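트루니츠교회 청년부 스레드
요시노리 요시다 · 10월

1/ 교육관 증축 이야기를 몇 번에 나눠 올립니다. 주일에 물어보시는 분이 많아서 지금까지 정해진 것만 적습니다.

2/ 지금 교육관은 원래 창고였습니다. 유년부와 청년부가 같은 방을 시간만 나눠 쓰고, 예배가 길어지면 다음 부서는 복도에서 기다립니다. 복도에 난방이 없습니다.

3/ 설계는 오시마 건축사사무소가 맡았습니다. 담당은 가즈에 다나베 소장님입니다. 첫 안은 2층이었는데 주차 대수 때문에 단층으로 바뀌었습니다.

4/ 새 건물 면적은 829제곱미터입니다. 큰 방 하나에 접이식 벽을 달아 셋으로 나눌 수 있게 합니다. 벽을 다 열면 의자 200개가 들어갑니다.

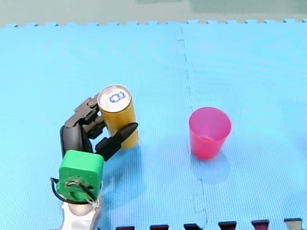
트루니츠교회 청년부

5/ 부엌은 본당 쪽으로 붙입니다. 구미코 가타야마 권사님이 배식구를 넓혀 달라고 하셔서 도면에 반영했습니다. 냉장고 자리는 아직 미정입니다.

6/ 현관 로비가 생깁니다. 지금은 문을 열면 바로 예배실이라 늦게 오는 분들이 들어오기를 망설입니다. 로비에는 긴 의자와 우산꽂이, 게시판을 둡니다. 유모차는 안쪽 벽면에 세웁니다.

7/ 주차장 문제. 공사 기간에는 뒤쪽 마당을 못 씁니다. 길 건너 풀타드 상가에서 주일 오전만 자리를 빌려주기로 했습니다. 오후 한 시까지는 차를 빼 주셔야 합니다.

8/ 헌금은 약정과 현금을 합쳐 목표의 절반을 조금 넘었습니다. 자세한 금액은 주보 뒷면에 있습니다. 의자 후원은 따로 받고, 신청서는 사무실에 있습니다.

9/ "본당도 같이 고치느냐"는 질문이 제일 많습니다. 이번에는 안 고칩니다. 지붕 누수만 따로 손보고 음향은 내년에 다시 논의합니다.

10/ 도면 설명회는 토요일 저녁 7시, 본당입니다. 다나베 소장님이 직접 설명하고 질문도 받습니다. 못 오시는 분은 야에 노무라 집사님께 질문을 미리 적어 주세요.

11/ 하나 정정합니다. 4번의 의자 수는 책상 없이 놓았을 때입니다. 식사 때처럼 책상을 펴면 그보다 적게 들어갑니다. 정확한 배치는 설명회 때 나옵니다.

문의: 트루니츠교회 사무실 | © 트루니츠교회 | 맨 위로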